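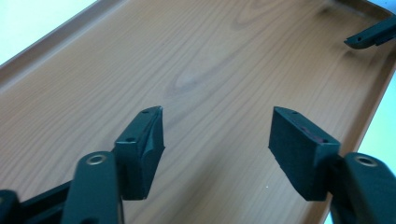

Most advice on household paperwork is written by people selling boxes. I have been through a fair bit of it over the years, and I remain doubtful that anyone with a gas bill and a drawer full of instruction leaflets needs a twelve-colour filing scheme. What follows is the dull method I use now. You need somewhere for the post to land, and it should have sides: a tray with a wood-grain floor and a raised lip will do the job as well as anything from a stationery shop, because the lip stops envelopes sliding off on to the floor and under the sofa. You also need a pen, a bin, a plain folder or two and a free half hour on a Friday.

Before you buy anything

Don't. I say this as the former owner of a Betholm desk cabinet, which cost me £118 and came with little brass frames for the labels. I filled in the labels with great care. Then I put the post on top of it, in a heap, exactly as I had done with the sideboard. The cabinet went to a charity shop in Fasach and I hope it is doing better there.

The trouble with most bought systems is that they ask you to decide where a letter belongs at the moment you are taking your coat off. You won't. I have never met anybody who does, though plenty of magazine articles claim to have found one.

Step 1. Let it pile up for a week

All the post goes in one place, opened or not. No sorting by person, no "urgent" slot. An urgent slot turns into the place where frightening letters live. If something looks as if it might really be urgent (a court, a hospital, a school), open it on the spot and stand it up against the kettle.

You will read in several places that each piece of paper should only be touched once. Try it with a letter from the council that says a further letter will follow.

Step 2. Open everything in one go

On Friday, sit down with the week's pile and open all of it before you read any of it. Envelopes go straight in the recycling, after a check for anything stuck inside. Take out the leaflets about stairlifts and funeral plans. Most of the pile has now gone and you haven't had to think yet.

Step 3. Sort into "do" and "keep"

Anything left over is either something you must act on or something you may have to produce later. If you can't say which, ask what would happen if you threw it away. When the answer is "they'd send me another one", throw it away.

Don't make a third pile called "to read". I had one of those for years. It had a leaflet in it about changes to the bin rota, and the bins had changed again by the time I got to it. 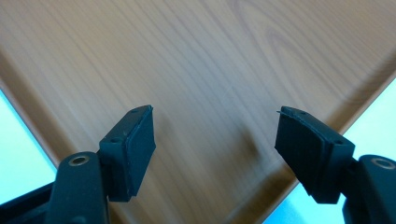
Any bit of table will do. I like one with a swirl in the grain.

Step 4. Do the "do" pile while you're sitting there

This is the step all the books skate over, and without it the rest is only tidying. Pay the bill, fill in the form, ring the dentist. If the phone line is closed, write the day you'll ring across the top of the letter in pen and put it back with next week's post. It will annoy you by turning up again, and it should.

I'm told some people set reminders on their phones for this. I swipe mine away without reading them, so I can't recommend it.

Step 5. File the "keep" pile by year

One folder for this year, one for last year. Put new things at the front. That's the whole scheme.

I can hear the objections. How will you find the boiler warranty? You'll flick through the folder, starting from the front, and it will take you a couple of minutes, and you'll do that perhaps twice in your life. Compare that with the time spent making a tab marked "Boiler" and then wondering whether the man who came to look at the radiators goes under it.

A few things do need their own home and shouldn't move from year to year: birth and marriage certificates, the will, house deeds or the tenancy agreement, anything about a pension. Put them in one big envelope, write PERMANENT on it, and tell somebody else in the house where it is. Tax papers need keeping longer than most, and the rules depend on whether you work for yourself, so look up the current ones and don't trust a web page like this.

Step 6. Throw last year's away, slowly

Every September I take the older folder out and go through it with a cup of tea. Much of it can go. Shred or tear up anything with an account number. A shredder is nice but I've never been persuaded that strips of my water bill are of interest to a master criminal, and a pair of scissors through the number does me fine.

What about scanning it all?

I tried. Tisora was the app everyone seemed keen on at the time, and at £24 a year it wasn't dear. It took a decent picture of a letter. It also gave every letter a name made of the date and a string of letters, and left the renaming to me, so I ended up with the same heap on a phone where I couldn't see it. Scan the permanent envelope by all means, in case of fire or flood. For the rest I'm not convinced it beats a folder, whatever the adverts say about a paper-free home.

The same goes for switching all your bills to email. It cuts down the pile, and I've done it for the electric. But an unread email is easier to ignore than a brown envelope — I missed a price rise for months that way.
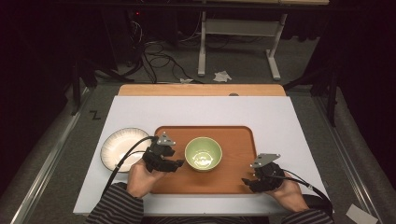
Khalil Najjar wrote in after an earlier version of this page to say the once-a-week rule is too slack. In his house the post gets opened at 7 every evening, straight after tea, and he reckons a weekly session would be put off until it became a monthly one. He also thinks I'm unfair to labels: he keeps the car papers apart from everything else and has been glad of it at every MOT.

I'll give him the car papers, and mine have now got a folder of their own. On the daily session I'm less sure. It sounds fine for a house where everyone eats at the same time, and a bit grim anywhere else. If you miss Fridays as often as he expects you will, try it his way for a month and see if it sticks.

If you're starting with a backlog

Leave it alone for now. Put the lot in a carrier bag, write the month on the bag and start the weekly routine with today's post. Once you've kept that going for a few weeks, take a handful out of the bag each Friday and treat it as part of the pile. Begin with anything from a bank, a landlord or the tax office. The old Gamage catalogues at the bottom can go out whole.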